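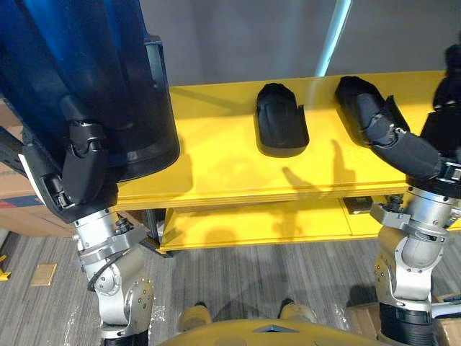

*A dark blue container at the yellow shelf unit.*

Lorenz Rainer has kept a grocery in Perthorpe for 17 years, and he still can't walk past a crooked row of jars without reaching out to fix it. He did it twice while we were talking, once in the middle of a sentence, and then lost the thread and had to ask me where we'd been.

We'd been on the subject of lentils. Rainer sells most of his dry goods loose, by weight, and he has a great deal to say about lentils.

"People come in for the brown ones, because that's what their mother bought," he says. "So I give them a scoop of the little green ones to take home, no charge, and I tell them, cook these with an onion and nothing else. In August I must have given away a whole sack that way. My sister thinks I'm crazy."

The shop stands at the bottom of Gisler Street, where the bus turns around, and it was a hardware store before he took it over. He kept the long counter and the drawers behind it, which used to hold screws and hinges and now hold bay leaves, caraway, mustard seed and a good many other things he had to open up to remember. There are 292 products on his list at the moment, down from a high he is embarrassed about.

"I used to say yes to everything. Somebody would ask for a certain kind of rice, and I'd order it, and then they'd move to Fleltunell and I'd be eating that rice all winter."

Perthorpe has 3100 people and a supermarket out by the highway, and I asked him, as gently as I could, how he gets by. He poured us both more coffee before he answered (it was good coffee, and he sells that too).

"Some months I don't, very well. Christmas is good. Spring is slow, everybody wants to eat salad. But my rent is fair and I don't need much, and I like the mornings. The first hour I just fill things up and sweep, and I have the radio on."

He has cut back to 2 deliveries a week and stopped carrying fresh bread, which he misses mostly for the smell. What he'd like next is a proper grinder for flour. He has his eye on a secondhand one and has been to visit it, he admits, three times.

"The man wants too much for it," Rainer says. "I'll probably go again after the weekend."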